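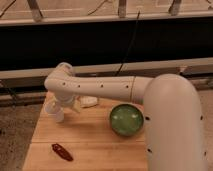 Volume 7, No. 9

Recording Tabletop Trials for Comparison Across Sites
Methods Section, Tidov Laboratory for Robot Learning
Sunday, September 24, 2023

This guide sets out the procedure used at Tidov to record demonstrations and evaluation trials with a single arm at a fixed table. It is intended for partner groups that wish to add their own recordings to the Kaimal collection, which at present holds 3095 accepted trials. Groups that follow the steps below may submit recordings without prior review of their setup.

Before you begin

Confirm that the arm has completed its startup check and that the emergency stop is within reach of the operator. Mount the workspace camera on a stand that does not touch the table. Lock exposure and white balance by hand. Automatic settings shift when the arm passes close to the lens, and a policy trained on such recordings may learn to respond to the change in color.

Step 1. Set the hover pose

Choose one starting pose and keep it for the whole session. The gripper should point down and be held clear of both the table and the objects. Save the joint values under the session name, then command the arm away and back again. If the returned pose differs from the saved one by more than the limit in your site file, repeat the calibration before going on.
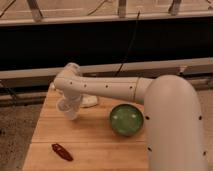 The saved pose is loaded at the start of every trial, including trials that follow a failed grasp. Operators should not move the arm by hand to save time. A session in which the starting pose was set by hand is to be marked as such and kept apart from the rest.

Step 2. Place the objects

Use the layout sheet for the task. Each sheet gives a zone for every object and a permitted range of rotation within that zone. Place the target object last. Objects that are not part of the instruction remain on the table as distractors and are moved only when the sheet calls for it.

Record a still from the workspace camera once the layout is complete. The still is compared with the first frame of the trial, and a mismatch causes the trial to be set aside.

Step 3. Record the trial

Start the recording, wait for the indicator in the Selteck console to turn green, and then release the arm. Camera frames and joint readings are stored with a shared clock. Do not speak the instruction aloud unless the task sheet lists audio. Stop the recording only after the arm has come to rest. Trials longer than 70 seconds are ended by the console and entered as timeouts.

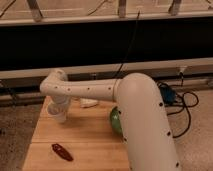
Zornano reported that the time limit was too strict for its slower controller, and asked that timeouts be counted apart from failed grasps. The request was accepted. The results table now has a separate column for timeouts, and the limit itself is unchanged.

Step 4. Score the result

Scoring is done from the recording by a person who did not operate the arm. Enter one of the outcomes on the score form: complete, partial, failed, or timeout. A partial score applies when the correct object was lifted but not delivered. Contact with a distractor is noted in its own field and does not change the outcome.
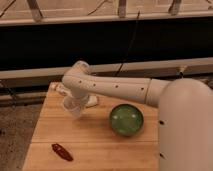 Distractor contact deserves care, as it accounts for most disagreements between scorers. A single camera view gives limited information about depth, and objects near the far edge are the hardest to judge. In a layout such as the one shown, the white object at the back of the table is partly hidden by the gripper, and a scorer should not enter contact on the basis of overlap in the picture alone. The green object nearer the center and the reddish-brown one at the lower left are in open view and can be scored directly. Where doubt remains, enter "not determined" and add the time in the recording.

Step 5. Submit the session

Place the recordings, the layout stills, the site file and the score forms in one folder. Run the Kaimal checker and correct any errors it reports. Sessions received before the end of November will be included in the next release.

Contact: Methods Section, Tidov Laboratory for Robot Learning | Copyright 2023 Tidov. All rights reserved. | Back to top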